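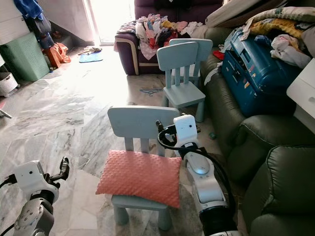 Visitors to Zilamach's open day in Dresell this November were told at the door that they could keep their shoes on, ask anything they liked, and stay as long as they wanted, and a good many of them took the company at its word on all three. The home-robotics firm has been working in town for a while now, mostly out of sight, and this was the first time neighbors were invited in to watch the Wumard project up close. They found the two-armed robot at work over a light blue child's chair with a pink cushion on the seat, in a room with clothes heaped on the furniture and a suitcase covered in stickers lying on the sofa. One mother of three said it made her feel much better about her own living room!

The Wumard project has a simple enough goal, at least when you say it quickly. Zilamach wants a machine that can help with light tidying in an ordinary home – moving a cushion from one seat to another, picking things up, putting them where a person would want them. The company's staff were very patient in explaining why that is harder than it sounds. A cushion changes shape when you squeeze it. Pick it up by one corner and the rest of it sags; hold it too tightly and it folds over on itself. People learn to manage this when they are toddlers and never think about it again, and so it is a funny sort of pleasure to stand there and watch a machine being taught the same thing.

Most of the teaching is done by repetition. For each try, the robot's two arms are guided through the motion by an operator, and the movements are saved along with what the robot's cameras pick up. Zilamach says it has saved 1,345 of these tries with cushions and pillows so far and hopes to reach 2,000 before it moves on to the next household task, which will be folding towels. Not all of them go well, and the staff were quite cheerful about that. The ones that go wrong are kept too, with a note attached, and one of the engineers told the group by the door that she had learned more from a dropped pillow than from a week of good ones.

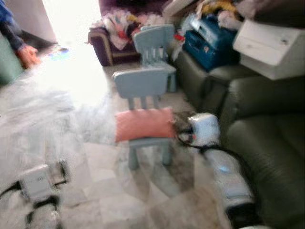

The day ran from 10 in the morning until late afternoon, with short talks in the hallway and longer turns in the room itself, where small groups could stand back from the arms and watch. Safety was taken seriously, in a friendly way. An attendant kept a stop button in hand whenever the arms were moving, and younger children were asked to stay beside a grown-up. The children, it must be said, had the best questions of the day. Did the robot get tired? (No, but its motors get warm and it takes breaks.) Could it make a bed? (Not yet.) Did it know what a cushion was for? That last one caused a long and happy discussion among the staff, and the boy who asked it did not get a short answer.

Grown-up visitors were more interested in price, noise and whether the thing would ever be able to manage stairs. On price the company would not be drawn, saying only that Wumard is a research project and there is nothing for sale. On noise, people could judge for themselves, and several remarked that they had expected something louder. Stairs are not part of the plan at all. A retired upholsterer who had walked over from Amegashie Street spent a good part of the afternoon talking fabrics with one of the technicians, and went home with an invitation to come back and bring samples – velvet, corduroy, the slippery kind of satin that no one likes to sew. The technician said afterward that this was worth the whole day to her, as the team has been looking for materials that grip and slide in different ways.

There was some worry too, and it would be unfair to leave it out. A home health aide asked whether machines like this were meant to take over work like hers. The answer she got was that the robot is slow, that it knows very little, and that the company pictures it doing the bending and lifting while a person does the caring. She said she would want to see that in writing someday, but she stayed for another round and asked to be told when the next visit would be. Other people wanted to know what becomes of the camera recordings. Zilamach said they stay with the project team, that the household taking part has agreed to the work, and that anyone who wandered into view on the open day could ask to have that stretch removed.
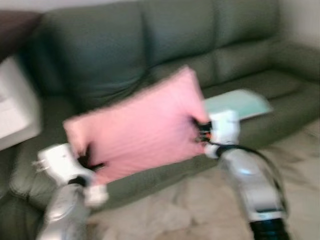

Slow really is the word, and visitors used to the robots in movies had to adjust a little. A single move from one seat to another could be over quickly or could take a good long while, with pauses and second attempts along the way. Yet the room stayed full. There is something about watching a careful job that keeps people where they are, and more than once a whole group could be heard holding its breath and then letting it out together when the arms let go.

Coffee was served out of the kitchen window, along with a lemon cake from the bakery on Amegashie Street that was gone well before noon (a second one was sent for and met the same fate). Zilamach had printed 600 copies of a small booklet about the project, written for families, with a maze on the back page for the children. Any left over will be at the Dresell public library, next to the front desk, free to take.

The company plans to hold another open day in the spring, when it hopes to have the towel folding far enough along to show. Groups from schools and senior centers can ask for a visit of their own before then; these last 2 hours and are kept small so that everyone gets a decent view. Requests can be left at the library desk, and Zilamach asks that groups mention any wheelchair users ahead of time so that the hallway can be cleared for them.

Related stories

Dresell library adds evening hours for the winter
Amegashie Street bakery to reopen its back patio
What to know before you donate old furniture
High school robotics club looking for workshop space
Zilamach answers neighbors' questions about parking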